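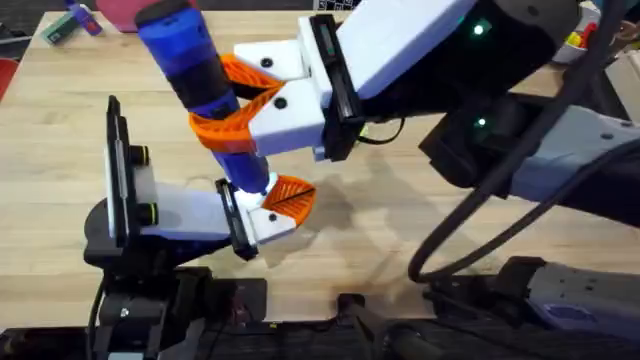

Both grippers on the blue cylinder, left arm at the tip.

Two-arm handover: does the wrist view help?
Posted by Fuad Ejigu, 20 May 2022
Print this page | E-mail this thread

We trained the Plorkuma policy on 144 demos, once with wrist views and once without. With them it dropped the object far less. I have been smug since lunch.
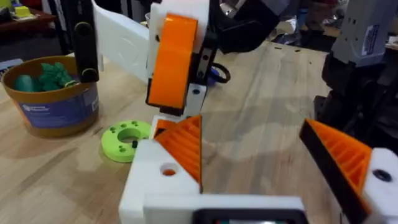
Re: does the wrist view help?
pouran_a wrote:
Half of that view is fingers. You may have taught it to admire its own orange ribs. Did you try masking them?

Re: Re: does the wrist view help?
fuad_e wrote:
Masked them in November. Slightly worse. I blame the mask - you'll blame me.

Re: clutter
jalali_j wrote:
What bugs me is the table. Banana, green disc, pliers, a cup of toys, same kind of mess every run? Then it learned your mess.

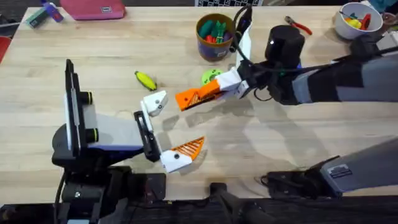

Re: clutter
zoriana_m wrote:
Disagree with Jamshid. Ella's baseline had a spotless table and fell over the first time a mug showed up. I'd worry more about running 4 seeds and calling it a result.

fuad_e wrote:
5 seeds. One crashed at step 3679 and we don't speak of it.

pouran_a wrote:
So, 4 seeds.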